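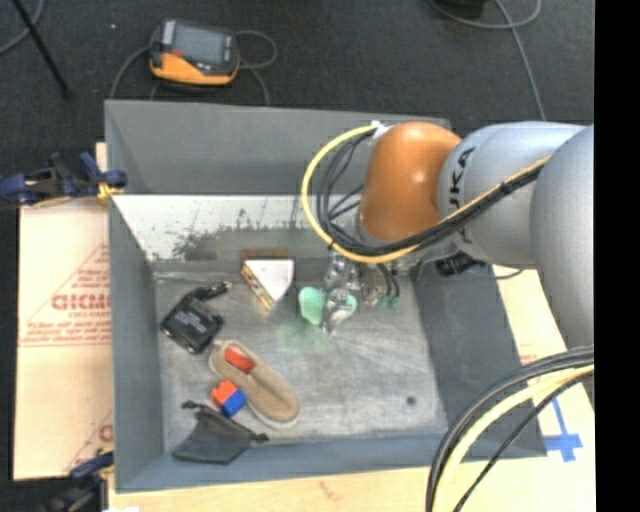

**Figure 3.** Gray open-topped bin on the wooden work table, containing a tan slip-on shoe, a black item with a cylindrical extension, and a wedge-shaped object with a white top face.

### 3.2 Composition of mixed bins

The second part of the study concerns bins that hold goods of unlike kinds. In the first part, reported in Section 3.1, each bin held goods from one department only, and the participating sites differed little in how they filled them. Mixed bins are a different matter. They are the usual form of storage for returned and unsorted goods at both sites, Dendeck and Moswood, and they account for most of the complaints that staff recorded about items that were hard to find or had been shelved under the wrong code.

We use the term "mixed bin" for any open container in which at least two items belong to different departments of the site catalog. The term says nothing about how full the bin is. A container with a few items spread over its floor is treated in the same way as one filled to the rim, although the two are analyzed separately in Section 4. Figure 3 shows a sparse arrangement, in which the items lie on the bottom of the bin and a good part of each can be made out from the side.

The sparse case was given particular attention during the planning of the study. Earlier work within our group had dealt mainly with crowded containers, on the assumption that crowding is the chief source of difficulty. Staff at Moswood questioned this assumption in their written comments. They noted that a shoe lying alone in a bin is often recorded as "one pair," and that small boxed or bagged goods are sometimes overlooked when a larger item lies nearby. Neither error depends on the bin being full.

Items were assigned to three classes according to their outer form. The first class, *soft-bodied*, covers footwear, clothing, and other goods that change shape under light pressure. The second, *rigid compound*, covers goods made up of two or more firm parts that meet at an angle, so that the item has no single long side on which it will settle. The third, *rigid simple*, covers boxes, wedges, cylinders, and similar plain forms. In Figure 3 the slip-on shoe belongs to the first class. The black item, with its boxy body and the cylinder projecting from it, belongs to the second, and the wedge to the third.

Classification was carried out by form alone. Coders were instructed not to identify the use or contents of an item unless its label could be read in full from where they stood. This rule was adopted after a trial round in which coders gave confident names to goods whose print was too small to read, and then disagreed with one another about the names. Agreement improved when the naming step was removed. It is likely that some loss of detail resulted, but the classes were found to be sufficient for the questions asked here.

Orientation was recorded for every item. For soft-bodied goods with a clear long axis, such as shoes, the coder noted whether the item lay parallel to a wall of the bin or on a diagonal. The shoe in Figure 3 was coded as diagonal. For rigid simple goods, the coder noted whether the item was standing or lying flat; the wedge was coded as standing, with its point downward. Rigid compound goods proved the most troublesome. No scheme tried during the trial round gave steady results for them, and we finally recorded only the direction of the projecting part — a coarse measure, but one on which coders could agree.

The bins themselves were held constant in type. The interior is largely gray, and the floor of a bin in regular service becomes scuffed and takes on faint tints and reflections from nearby objects. Coders were told to disregard such patches, which had been logged as separate items on 2 occasions in the trial round. Very worn bins were not withdrawn, as they form part of the ordinary stock at both sites and their removal would have made the sample less typical.

In all, 45 mixed bins were coded. The work was completed in September under the supervision of Aslı Kozan, who also settled the cases in which two coders disagreed on class. Disagreements on orientation were not settled in this way — both values were kept and are reported side by side in the tables of Section 4.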